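Gruvthorpe Polling Place Inspection - Checklist and Comments

Inspected 21/05/2019, ahead of the June municipal vote. Items marked OPEN must be closed before the key to the building is signed over to the election office.

1. Approach and entrance
Result: PASS with comment
Path from the parking lot is level and clear. The door closer was adjusted after the last inspection and the door can now be opened with one hand. The mat inside the door has a raised corner. Tape it down or take it up for the day.

2. Distance markers
Result: OPEN
Campaign material must stay 200 feet from the entrance. Markers are in place on the street side only. The rear lot has none, and a Mallar yard sign is already standing by the rear driveway. The election office has been told. Same rule for the Gokard and Bako campaigns.

3. Voting room
Result: PASS with comment
Seven booths fit along the long wall with the required clearance. The accessible booth goes nearest the door, with the chair removed. Booth 5 wobbles on its left rear leg; shim or swap. Check that no booth screen faces a window after dark, when the room lights are on and the blinds tend to be left up.

4. Electrical
Result: OPEN
Two outlets on the north wall are dead. The scanner must run from the east wall outlet on its own circuit - no coffee maker, no fan heater. The extension cord found in the closet has cracked insulation and was tagged out.

5. Poll worker break area
Result: PASS
Food and drinks stay on the break table. No ballots, poll books or seals are to be set down on it at any time, including during the count. Hot drinks are not to be carried past the check-in desk. 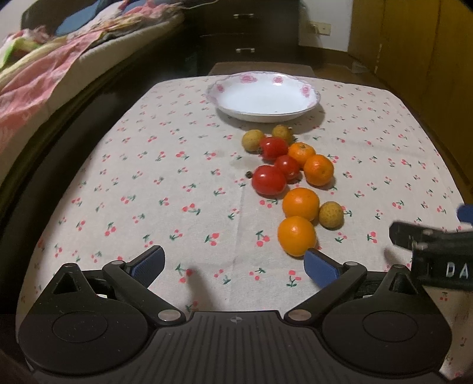 6. Ballot storage
Result: PASS with comment
The lockable closet holds the full delivery of 3000 ballots in sealed cartons, kept off the floor on a pallet. Seal numbers are to be logged on delivery and again at opening. The spare closet key was not produced at inspection. Find it or change the lock.

7. Fire and exits
Result: PASS
Both exits open freely. Extinguisher gauges in the green. Exit signs lit on battery test. The queue line must not cross the side exit - last time it did by midmorning, and the rope stands had to be moved. Revised floor plan attached to the office copy.

Open items: 2, 4.
Reinspection: required for item 4 only. Item 2 may be closed by the election office on sight of the rear markers.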